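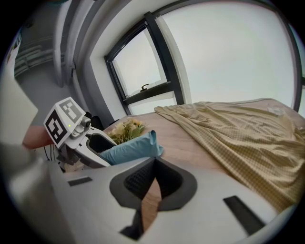 I've been making beds for money for 20 years, the last five at Clesterlow, and I've got opinions about the robots.

Management's line is that the machines will take the boring bits and leave us the "guest-facing" work. Lovely, except I like the boring bits! Plumping a pillow is when my back gets a breather and my head goes wandering (usually to dinner). Take that away and my shift is all bathrooms and complaints.

My workmate Ismael Seixas sees it differently. His shoulder's been crook since March and he'd hand over every doona in the building tomorrow – fair enough, too. I'd just like his hours to stay put when he does.

What bugs me is who gets asked. The blokes from Storine want to learn how we do a room, and they're learning it from our hands. That's skill, even if our pay slips have never said so. If our know-how is worth copying, it's worth a line in the next agreement, and I'll be saying that at the staff meeting whether it's on the agenda or not.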